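Herura Clothing Swap: Your Questions, Kindly Answered

What is the swap, exactly?
It's an afternoon, held every June in the long hall on Nerkden Street, when people bring clothes they've stopped wearing and go home with clothes somebody else has stopped wearing. No money changes hands for the clothes themselves. You pay $2 at the door, which goes toward the hall and the tea, and after that you can wander the racks for as long as you like (and some of us like for a very long time!).

How many things can I bring?
Up to 100 pieces per household, though please let Nilmini Nanayakkara know ahead of time if you're clearing out a whole closet, so she can find you a parking spot near the side door. Most people come with a bag or two, and that's lovely too.

Do I get one item back for each one I bring?
We tried that with tokens in our first year and it made everybody a little anxious. Now you simply take what you'll wear. If you fall in love with more than five things, we do ask that you have another cup of tea and let a few other people get around the room first, and then come back for the rest.

What condition should my clothes be in?
Washed, dried and ready for a stranger to put on that same evening. A missing button is fine if you pin a note to the spot. Broken zippers, stretched-out elastic and anything that smells of the basement should stay home, or go in the rag bin by the entrance, which Lawal Okonkwo takes to Kundance for recycling.

What about jeans?
Oh, bring jeans! They're the first thing to go every year. Worn and faded is perfectly all right, and plenty of our regulars prefer them that way. Write the waist and inseam on a slip of paper and tuck it in a back pocket, as the printed labels are so often washed blank. Check the other pockets while you're at it. Belts are welcome too, and you may leave one in the loops if you'd like the two to go to a new home together.
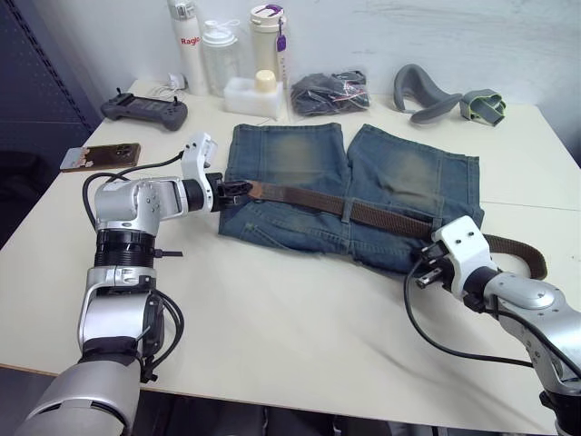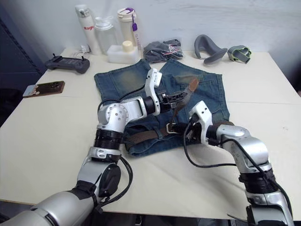
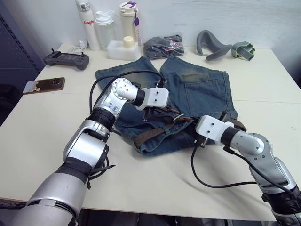
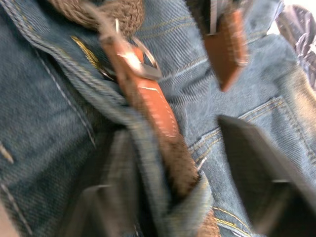

Blue jeans and a brown belt.

If you'd like your belt back, please take it out before you hand the jeans over. Menaka Patwary sorts the denim table and she is a wonder, but she can't tell a belt you meant to give away from one you'll be missing by suppertime.

Is there somewhere to try things on?
Yes, there are curtained corners at the far end of the hall, with a mirror in between. Wearing something thin underneath makes the whole business much quicker, especially for tops.

Can I bring children's clothes?
Please do, from newborn on up. Sabina Siddiqui likes them bundled by size with a bit of string. Shoes can come along if the soles have life left in them.

I can't make it at opening time. Will everything be gone?
Goodness, no. Doors open at 1:00 p.m. and we keep putting things out until 4:00. Some of the nicest coats I've ever brought home turned up in the last hour.

What happens to the leftovers?
They're boxed up that evening and driven over to the Lobo thrift shop, which is happy to have nearly all of it.

Who do I ask if my question isn't here?
Lakmal Ekanayake looks after the front desk and is very patient. Leave a note in the Herura mailbox outside the hall with your phone number on it, and he'll call you back, usually after supper.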